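Kütt 平行夹爪套装(双臂版)

型号:Kütt 平行二指,连杆式
适配:Rudau 快换法兰、Tanness 腕部相机座
供货:Stustard 器材店
套装内容:夹爪 2 只,指尖垫 8 片,腕部线束,装机螺丝包
页面更新:2026年10月15日

先说一句,这一页是我自己写的,不是厂家给的稿子。店里卖的夹爪我都会先装到台子上夹几天东西再上架,夹得不顺手的就不进货了。Kütt 这一款我从七月开始用,中间换过一次指尖垫,到现在还装在双臂台上没拆,算是我最近比较喜欢的一款。

喜欢它哪里呢?首先是开口够大。很多小夹爪一看参数挺漂亮,真到桌上就发现两根手指张开以后刚刚好比瓶子宽一点点,腕部稍微偏一下指尖就顶到东西了。Kütt 张开以后两边都有余量,对位的时候心里踏实很多。连杆是左右对称的,收拢的时候两根手指一起往中间走,我做遥操作时很习惯这个感觉,不用老想着哪边先碰到。

其次是手指前端比较窄,伸到瓶颈这种地方不会一大坨堵在那里。圆的、滑的、小的东西最考验这个!盒子反而简单,有两个平面给你夹,换谁家的夹爪都差不多。所以我试夹爪一般都拿小瓶子当主角,盒子和水果形状的东西当配角。

还有一点跟相机有关。Tanness 的腕部座装上去以后,画面底下刚好能看到两根手指,指尖和目标的相对位置一眼就有数。以前我用过一种座,角度太平,手指全在画面外面,最后那一小段只能靠固定机位来猜,很累。现在我是腕部和固定机位一起看,台面大关系看固定的,最后对位看腕部的。
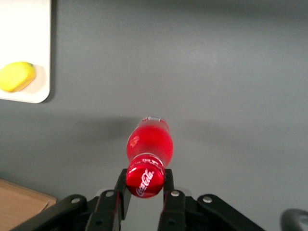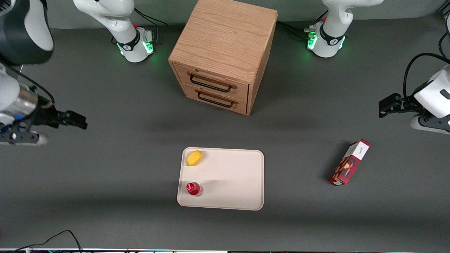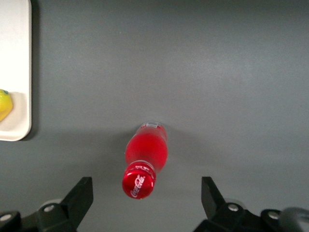 灰色台面,Kütt 夹爪,试夹用的红色小瓶子。

Dimmer 在页面底下留言说,他那边用的也是 Rudau 法兰,机械部分装得很顺,倒是线束让他折腾了一阵:出厂的线偏硬,腕关节转到大角度时会往回拽,他后来换了软一点的线,又在小臂上多加了一个扎带点才舒服。他还问指尖垫能不能单买,因为他夹的东西表面有粉,垫子脏得快,擦不干净就想直接换掉。

回复一下:可以单买,8 片一包,下单时在备注里写清楚要软的还是硬的。软垫抓圆瓶子更稳,硬垫夹纸盒边缘更利落,我自己台上一直用软的。线束的事我同意,出厂那根确实硬,走线的时候在腕部留一个大一点的弯,别拉直了扎。软线我这边也在试,试好了会加到配件里。

跟我之前用的那款比,Kütt 也有不如人的地方。连杆往两边撑得比较开,所以在窄的收纳格里干活会碍事,靠着柜子或者托盘边沿下手的时候也要多留点空间。如果你主要是从深盒子里往外掏东西,我会劝你看直线导轨式的夹爪,别买这款。桌面上的抓取、摆放、整理,它就很合适啦。

安装的几点提醒:

法兰先对定位销再上螺丝,四颗轮流拧,别一颗拧到底。
连杆轴上的螺丝出厂已经调好,不要顺手去紧,紧了以后开合会发涩。
第一次上电把手指间的东西拿开,让它自己走一遍全行程,控制器会记住两端的位置。
力度从低档开始加。我夹小瓶子用第 2 档,夹纸盒也是第 2 档,第 5 档只有拧东西的时候才会用到,薄壁的瓶子用高档会被捏变形。
相机座装好以后再做一次手眼标定,拆过哪怕一次也要重做,我偷过懒,后来还是老老实实补上了。

保养很简单,每开合 400 次左右……不对,这是旧款手册里的写法,新款没有这个要求。我的做法是收工前用干布擦一下指尖垫,看看连杆轴有没有松,有响声再拆。别往连杆上喷油,灰会全粘上去。

控制器方面,套装默认不带。已经有 Rudau 控制器的话直接插就能用,左右两只夹爪要分别设地址,出厂地址是一样的,两只一起接上会打架,先接一只改好再接另一只。没有控制器的可以跟 Stustard 一起订,我会在发货前把左右地址设好,夹爪上贴好标签。

只要一只也可以拆开卖,附的指尖垫减半。想先试再买的,留言告诉我你平时夹什么东西、用什么机械臂,我看看合不合适再回你。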